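Home | About Us | The Cars | Race Calendar | Blog | Contact

About Tidell Racing

Hi, I'm Imtiaz Haque, and I run Tidell Racing with my business partner, Nobuhle Shabalala. We're a small junior single-seater team, which means we take drivers coming out of karts and get them through their first seasons in a proper race car (and yes, we still get nervous on the grid).

I started out as a mechanic at Kiser Motorsport, mostly changing gear ratios in the rain. Nobuhle was the data engineer there, and we argued about rear ride height for two whole seasons before we figured we might as well argue in our own workshop. We bought a tired Colano chassis with 1,830 race miles on it, stripped it to the bare tub, and had it on the grid the following spring. It finished 24th. We were thrilled!

These days we run two cars in the Barros Junior Series. Our drivers spend a lot of time on the simulator before they go near a track, and Nobuhle sits down with each of them after every session to go over braking traces -- she is kind about it, but she doesn't miss a thing.

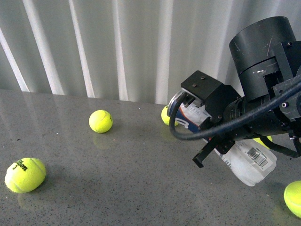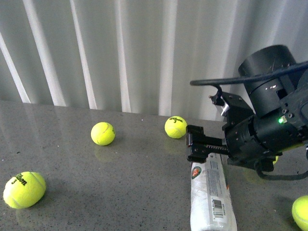 Tennis balls on the speckled countertop.

If you're a parent reading this, the question you probably want to ask is about money. Call us and we'll go through the whole budget with you, tires and crash damage included. I'd much rather have that talk in the winter than in the middle of the season with a bent front corner sitting on the trailer.

We do test days too. You get five sessions in the car, a seat fitting the evening before, and lunch (bring a big appetite, Nobuhle's brother does the cooking). You'll need your own helmet and boots. We have race suits in most sizes, though the small ones go fast.

Want to come by the workshop? Drop us a line through the contact page and we'll put the kettle on.

We use cookies to remember your settings and see which pages get read. Accept | Manage cookies

Comments

kartdad_6: Did the seat fitting with my daughter in March. Very patient with her. Is the next test day on the short circuit or the full one?

Imtiaz: Full one this time! Tell her to bring the thicker gloves.

Lenny P.: Do you still have that first Colano? Would love to see it run again.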